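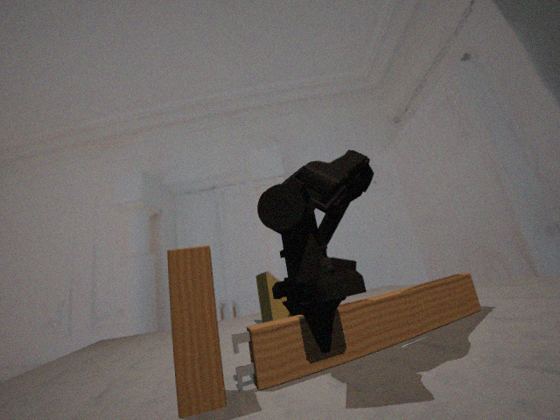 Week 5: Gathering Examples in Simulation

Welcome back, everyone. Last week we spent most of our time on what a learning system does with its examples, and I promised we would get around to where those examples come from. Today is that day, and I'm happy about it, as this is the part of the course I enjoy most (you will get your hands on the controls by the end of the hour, I promise).

The beam task

We are using the simulated room again, with the arm, the long beam and its notch. The job sounds small: bring the gripper down into the notch without bumping the sides. Do it once by hand and you'll see how many little choices go into it. How high do you stay while you line up? Do you come straight down, or drift in a bit from one end? When do you slow down? None of that gets written into a rule. The learner only has your examples to go on, so your habits become its habits, good ones and bad ones alike!

What gets saved

Each run from start to finish is called an episode. At every step we save the rendered view, the joint angles, the gripper opening, and the command you sent. Please check that your views and commands line up in time. A pair in the January group had theirs off by 2 steps for a whole session, and it took Lauri Kemppainen and me most of an afternoon to work out why their arm kept arriving late.

Variety

If the beam sits in the same spot every time, the learner can do very well by memorizing one path and paying no attention to what it sees. So between episodes, move the beam a little, turn it a little, and start the arm from somewhere new. Shift the light now and then too, because the arm throws quite a shadow over the floor and we don't want the learner leaning on that. Leave the other pieces in the room where the reset puts them for now; we'll get to clutter later on.

For lab

Work in pairs and record 20 episodes, of which 8 should begin from an awkward start, say with the gripper low and well off to one side of the notch. Trade places halfway through so that both of you drive. If you bump the beam and recover, keep the episode and mark it "recovered." If you give up, keep it anyway and mark it "failed." Put both partners' names in the notes field, and upload the folder to the Hyvönen share before you leave.

Reading: handout 12, the section on uneven data sets.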